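Chapter 7
Shape as a Mark: Labels, Outlines and Trade Dress

7.1 Scope of the chapter

Earlier chapters treated the mark as a word or a drawn device. A mark may also consist of the outline of a label, the profile of a container, or a fixed pairing of color and shape. Such marks are grouped under the term trade dress. The chapter covers how they are described on file, how they are tested with buyers, and how they fail.

Three terms are used throughout. The field is the colored ground on which a label sits. The panel is the label itself, without its wording. The border is any line or set of lines that follows the edge of the panel. A panel with a border is treated as one element unless the border is also used alone.

7.2 Recognition without wording

A shape can serve as a mark only if buyers connect it with one source when the name is removed. The usual test is the blank panel survey. In the Pridgate survey, designed by Shamim Lashari, 500 shoppers were shown panels with all lettering removed and given up to 18 seconds for each. A panel passed if 77 percent or more named the same maker. Panels with angled shoulders passed more often than plain rectangles. Ovals gave mixed results — the field color had a strong effect on the score.

Ginette Besnard repeated the work with the panels turned upside down. Scores fell for panels that were nearly the same at both ends and held for those that were not. Direction is therefore recorded as a separate property in Table 7.1.

7.3 Transfer to other goods

A label shape often moves from the package to goods of another kind, such as clothing, toys and kitchen items. The change of material softens corners and thickens borders. The owner must decide how much change the mark can bear before a new filing is needed. The Werkari and Omoncombe filings, discussed in Section 7.5, reached opposite results on this point.
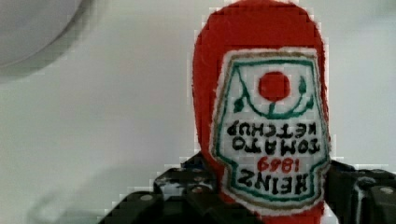 Licenses for such goods normally fix the field color, the proportions of the panel and the order of the border lines. Size is left open. Section 7.4 sets out the standard clauses.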